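Quiénes somos

Latus integra manipuladores de dos brazos para tareas domésticas y asistenciales. Mantenemos una cocina de ensayo en Ivness y desde febrero publicamos en esta página los fallos relevantes, con su causa y su corrección.

Agarre de envases flexibles

Un envase con tapón de rosca lateral no tiene un eje de cierre definido. El control aplicaba la misma fuerza que a un envase rígido, y en la serie Ulum se registraron 16 caídas en 620 ciclos. El umbral de fuerza se fija ahora por tipo de envase.
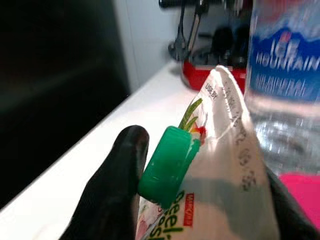
Acceso al frigorífico

El fallo más grave afectó a la puerta. Con los dos brazos dentro de la zona de trabajo, el planificador daba por fija la posición de la hoja y no la volvía a medir tras el primer contacto.

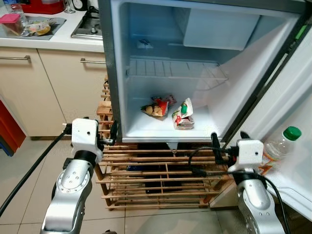

El error acumulado alcanzaba el borde del compartimento y el brazo seguía empujando hasta el límite de par. No hubo lesiones — la parada de emergencia actuó en todos los casos —, pero se sustituyeron dos dedos de pinza y una bisagra. El segundo defecto estaba en la cámara de muñeca: a velocidad nominal, el desenfoque por movimiento invalidaba la estimación de distancia al suelo y al zócalo.
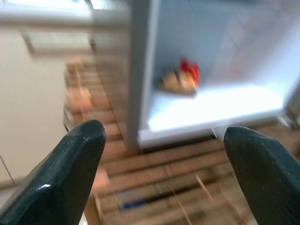
Medidas adoptadas

Nnamdi Eze, responsable de seguridad funcional, redujo la velocidad de aproximación y añadió una medición de la puerta antes de cada entrada. La validación exige 1.000 ciclos sin parada no programada; a 30 de junio de 2025 se han completado 815. Hasta cerrar la serie, ninguna unidad sale de Ivness con la función de apertura habilitada.
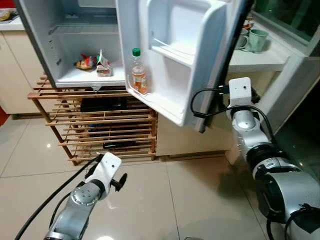 Departamento de Ensayos y Seguridad — Latus, Ivness

Dirige el departamento Niall Galbraith. El equipo revisa cada parada, conserva los registros de par y comunica los resultados al integrador Charbonneau. Los informes completos se facilitan a clientes previa solicitud por escrito.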